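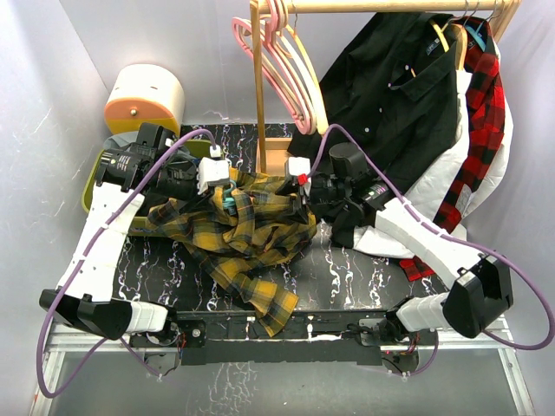

Roos Segers maintains that a shirt should go on its hanger the minute it comes off the line, buttons and all, and that anybody who leaves it in a heap deserves the creases. She wrote this under my last post, in the friendliest possible way, and I've been thinking about it all week (which tells you what sort of week it's been).

She has a point, I know she does. But I grew up in a house where the clean washing lived on the back of a chair until someone needed it, and old habits are hard to shift. My father had 524 opinions about ironing and I never once saw him do any. So when I decided back in May that I'd finally learn to look after my checked shirts properly, I was starting from nothing at all.

Plaid is a funny thing to hang up. With a plain shirt you can get away with being a bit lopsided, but with checks the lines tell on you straight away! If one shoulder sits lower than the other the whole pattern leans, and then you notice it every time you open the wardrobe, and then you have to do it again. I like the yellow ones best, yellow and something dark, and I'm afraid those are the worst of the lot for showing it.

What I've settled on, after a good deal of muttering, is this. I undo the top two or three buttons first, so there's room. Then I take hold of the collar with one hand and lift, so that the rest of the shirt hangs down out of the way, and I bring the hanger to the neck with the other. One arm of the hanger goes in and gets pushed along until it finds its shoulder, and only then do I bother with the second side. Huệ Lưu does it the other way about, up through the bottom hem, because she says it saves the collar from stretching. I've tried it and I just end up with the hook lost somewhere inside a sleeve.

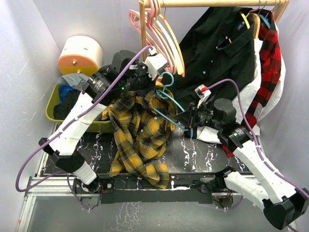
Collar up, one side of the hanger in, one to go.

The sleeves are the real nuisance. They drag on the table, they catch on the edge, and a long one will pull the whole shirt down with it if you aren't careful. I used to try to fold them in beforehand. Now I let them trail wherever they like and shake them out at the end, once both shoulders are on, and then I do up the top button so nothing slides off in the night.

As for the hangers themselves, I'm fond of the teal sort. They're easy to spot against a dark shirt, for one thing, and they cheer up a gloomy cupboard no end. I did have a set of wire ones from the hardware shop in Dustinley, but they left little points in the shoulders, so they've gone to hold up the sweet peas.

Roos, if you're reading, I did four shirts last night and every one of them went straight up from the basket. The fifth is on the back of the chair. I'll get to it after supper, or possibly tomorrow, depending on how the bread turns out.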